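Search this site Go

Farquharson releases Brarkar 2.0, a planner that admits when it is lost

UNDTON, May - Farquharson today released Brarkar 2.0, motion planning software for robot arms that work on crowded tabletops. The main change is a modest one. When the planner is unsure where something is, it says so in the log and looks again. Version 1 preferred confidence.

"We had 349 bug reports that came down to the arm being very sure of itself," said Xinyi Cao, who leads planning. "I have worked with people like that, but they were harder to patch."

Brarkar 2.0 takes wrist camera input and replans the path up to 16 times a second. Teams can also replay any run step by step, with the planner's rejected ideas shown next to the one it chose. Some of the rejected ideas are quite something.

Test tables at the Undton lab are set with kitchen items, real and toy, because breakfast is untidy and so are most customers. A ketchup bottle lying across a plate, with a mug close beside a toaster oven, is a fair sample of the work. 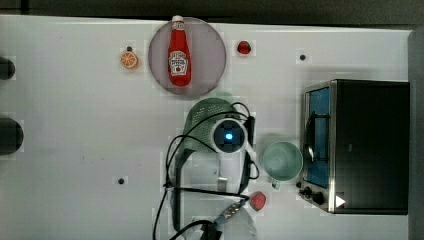 Availability

Brarkar 2.0 is a free update for current license holders. New licenses start at $400 per arm. Wismont, the company's simulation tool, gets a matching update with 69 new table layouts.

Press contact: Orlando Arango, Farquharson, Undton

We use cookies to improve your visit. Accept Manage settings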